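One bag, and why I keep failing at it

So I'm trying the one-bag thing again. Every August I swear I'll do our long weekend with nothing but a small backpack, and every August I end up dragging the big blue suitcase up the hostel steps while Bình Vũ waits at the top with his tiny little pack, looking very rested.

This year I got a new bag, a secondhand Nusix with one busted zipper pull (I put a key ring through it, works great). It weighs 900 grams empty, and yes, I put it on the kitchen scale, and yes, I then weighed pretty much everything else I own. My hairbrush is 47 grams! My favorite sweater is 833, so it's staying home, and I'm already a bit sad about it.

Clothes are where it all goes wrong for me. I pack for the person I might be on the trip, who goes dancing and gets invited to dinner on somebody's boat. What I really do is walk all day, eat noodles at Trịnh and fall asleep by nine. So the plan is two T-shirts, one long-sleeved thing, one pair of pants I can wash in a sink, and the ones I'm wearing. Socks are still under discussion.

I used to be a roller, by the way. Everything in sausages, jammed down the sides. Bình talked me into folding flat last year and I hate to say it but my shirts came out looking like shirts. The trick for me is folding everything to the width of the bag so it stacks up like books. Plain colors help too, they all go with each other and you don't have to think at six in the morning.

Still undecided: the travel pillow (huge), the paperback (223 pages, so it's not even a long one), and the rain jacket, which I didn't bring to Zasa that one time and had to buy a poncho with ducks on it. I love that poncho. Maybe I'll just bring the poncho.

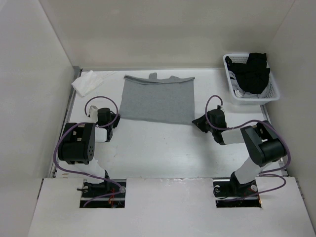
Brollham Weekend Walking Club

We meet Monday evenings at seven, and new people are always welcome. If you've got opinions about socks, leave me a comment before I zip this thing up!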